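Jaw Opening Fault on the Hand-Held Grippers: What Was Found and What Changes

The pause on garment recordings announced in the last newsletter is over. Home recording resumed in November with the procedure set out further down. This item covers the fault, how it reached the arm at Undness, which recordings have been withdrawn, and what operators now have to do before each session. Anyone who only needs the new steps can skip to the section on session checks.

The event

The Undness cell was running the Findora folding policy on a mixed pile of knitwear. At 2:40 in the afternoon the arm picked up a sweater by the cuff, laid the sleeve across the body, commanded the jaws open and began to retract. The jaws had opened only part of the way. A fold of the cuff stayed between the fingertips and the arm carried the sweater with it, along with the table cover underneath, which had been clipped at two corners. One clip let go and landed outside the guarded area. The cell was running at reduced speed and Sorin Vlachou, who was at the console, pressed the stop. Nobody was hurt. The sweater lost a length of cuff.

The clip is the reason this was logged as a safety matter as well as a bad fold. Clips have been replaced by a cover with sewn weights at the hem, and the cell's release routine has been changed as described below.

First findings at the cell

The arm's gripper was checked the same afternoon. Commanded and measured opening agreed across the full stroke, and the force limit was within its setting. The log showed that the policy had asked for a small opening and had received exactly that. There was no mechanical fault at Undness.

Wanting Jiang then replayed the run in simulation with a different starting pose and got a short release again. She repeated it with the previous version of the policy, trained before the autumn recordings were added, and the release was full every time. That moved the question from the cell to the training data, and specifically to the jaw opening channel.

How the opening is measured

For readers who work on the arm side: the hand-held grippers have no motor. The operator squeezes a trigger, the linkage moves the fingertips, and a magnetic angle sensor reads the position of a small disc magnet fixed to the end of one of the pivot pins. The recorder converts angle to opening using a table made for each unit at assembly. The table assumes the magnet does not turn in relation to the pin. The firmware has no second reading to compare it with.

On the affected units the magnet did turn. The adhesive used by Stoyanova in one assembly run had not bonded properly to the pin, and the disc crept a little each time the linkage hit its open stop. The sensor went on reporting a clean, smooth signal with a steadily growing offset. At full opening, the recorded value came out smaller than the real one. A release that was wide open in the operator's hand was stored as a partial release.

The recorder did run a range check, but it was set to reject only values outside the table. An offset in this direction keeps the values inside it. The check passed every file.

Why knitwear showed it first

Rigid objects tolerate a short release. A cup or a box comes free once the pads have moved a few millimeters, so a policy trained on slightly low values still lets go. Woven cloth usually falls away too. A knit is different. It expands after the pads stop pressing on it, fills the gap, and stays in contact on both sides. Loose threads and small loops make it worse, as they can hang on a pad edge after the rest of the fabric has cleared.

The second factor was coverage. Striped and ribbed garments on beds and sofas had been given priority in the autumn, and most of those sessions were assigned to operators who had received units from the new run. The share of bad opening values was therefore highest in exactly the category where it mattered most.
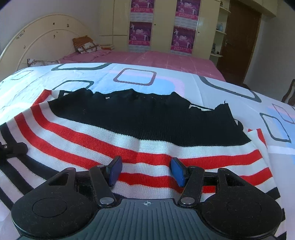
Slavica Dimitriou recalled all the hand-held units in service and put each one on the bench with a set of gauge blocks between the pads. She recorded the reported opening at each block, cycled the linkage against the stop, and measured again. Units from earlier runs repeated their readings. Of the units from the new run, 11 showed movement of the magnet, and on four of these the disc could be rotated with a fingernail once the housing was off.

Pads and linkage arms were inspected as well. There was ordinary surface wear on the housings and dust in the grooves of the base plates, neither of which affects the measurement. No pivot pin was bent or loose. Two units had a return spring below its rated force. These springs were replaced, but they have no connection with the fault and the recordings made with them are kept.

A suggestion had been made that operators were striking the open stop too hard. The bench results do not support it. The magnets moved under a normal trigger release, and the sound units went through the same cycling with no change. Operators should not alter the way they use the trigger.

Recordings withdrawn

The number of withdrawn recordings is 385. All come from the affected units and were made after the date on which each unit left assembly. We considered correcting them in place. The video shows the fingertips for most of each recording, so the true opening can be estimated from the images, and Wanting Jiang has a script that does this well when both pads are unobstructed. It does badly when a fold of cloth covers one of them, and that is the usual condition during a grasp. The moments that most need correcting are the ones it corrects least reliably.

For the present, the files have been moved to a separate store with the video and pose channels intact and the opening channel marked invalid. They can still be used for work that needs only images or hand motion. Do not copy them back into the Findora training set, even for a quick comparison. The loader now rejects files carrying the invalid mark, but copies made before the change do not have the mark. Please delete any local copies and pull again.

The policy trained on the autumn set has been removed from the cell. Undness is running the earlier version until retraining is finished.

Repairs

Skatard is refitting the affected units in its own workshop. Each magnet now sits in a shallow cup with a flat on one side, which engages a matching flat on the pin, so the position no longer depends on the adhesive. Refitted units get a new conversion table and a green dot on the underside of the handle. A unit from the new run that has no green dot must not be used, whatever its readings look like.

Stoyanova has confirmed the cause and changed its cleaning step before bonding. Incoming units will be cycled and gauged at Skatard before they are issued, at least until the next design revision.

Session checks

The following applies to every garment session, at home or in the lab.

Before the first recording, close the jaws fully and hold for two seconds, then open them fully and hold for two seconds. The recorder prompts for both. It compares the readings with the unit's table and will not start if either is outside the limit.

Place the gauge block from the kit between the pads, close gently, and confirm on the screen. The block goes in with the long side across the pads. If the block is missing, do not substitute another object. Ask for a replacement.

Repeat the open and closed holds at the end of the session. A session with no closing check is not uploaded. This has already caught out several people who switched off the recorder straight after the last fold, and their sessions had to be repeated.

If a check fails, stop, label the unit with the session number and send it in. Do not restart the recorder to clear the message. The restart does clear it, which is a defect in its own right and will be corrected in the next recorder update.

Look over the pads for caught fibers between garments. Remove threads with the tweezers and not by pulling the garment away from the closed jaws. Garments with pulled loops or loose ends are still wanted and should not be tidied or trimmed beforehand.

Changes at the cell

The release routine no longer accepts the opening requested by the policy as sufficient for soft goods. After the command to open, the arm holds position while the wrist force reading is compared with the unloaded value. If load remains, the jaws go to full stroke and the comparison is repeated. If load still remains, the arm stops where it is and calls for the operator. It does not retract. The added hold makes each fold slower, and the cycle times reported in the next quarter should be read with that in mind.

Sorin Vlachou has also lowered the pull limit during retraction. With the earlier limit the arm could drag a table cover before it tripped.

Open points

The upper limit on acceptable offset was chosen from the gauge results on sound units, and it may prove too tight for older grippers with worn linkages. Two of these failed the opening check in the first week back and passed on the bench. Britt-Marie Skjelbred is collecting such cases and would like the session number and the unit number for each.

Retraining needs replacement recordings of ribbed cuffs, hems and striped sweaters in particular. Operators with refitted units will find these at the top of their task lists. Villads Nørgaard is handling the allocation, and requests to swap a garment category should go to him before the session is booked.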